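21 February 2023

Second week of the sourdough log. Starter fed at 7 a.m. and again before supper, equal weights of flour and water, kitchen at 68 degrees. It doubled in just under six hours, which beats anything from the Bundgate flour. I have gone back to Staslow whole wheat for the feedings and will stay with it through the end of February.

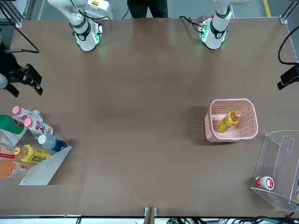

Brown tabletop, green lights at both wrists.

Today's dough: 200 g starter, Santoro bread flour, water at 72 percent, salt at 2 percent. Mixed by hand, rested 40 minutes, then four folds at half-hour intervals. The third fold was slack. I suspect the water – the tap has been running warmer than I assume, and I have not been measuring it. Thermometer goes back on the counter tomorrow.

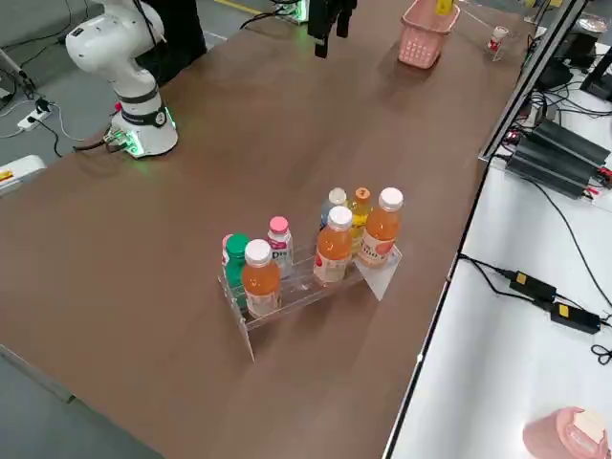 Shaping was poor. The seam opened on the first try and I had to let the dough sit before tightening it again. It went into the refrigerator at 9:20 p.m. in the long basket, covered. Planned cold proof is 12 hours.

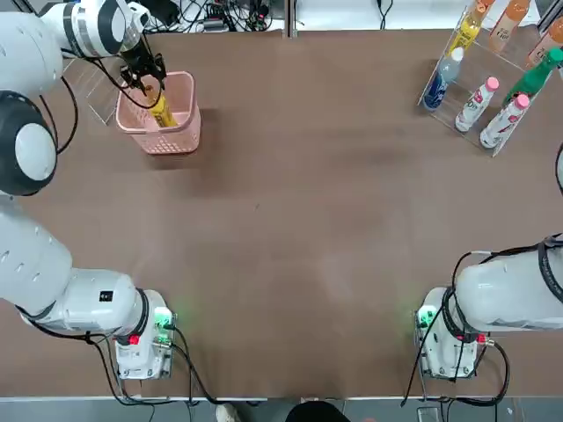 Reading time: 1 minute

Yesterday's loaf, for comparison: baked 27 minutes with the lid on and 14 with it off, 41 in all. Crust good, crumb tight at the base. I cut it too early again and the center was gummy. Next bake gets five more minutes uncovered and a full two hours on the rack.

Also need to order rye. Mesinano has the small bags back in stock, but shipping costs more than the flour does.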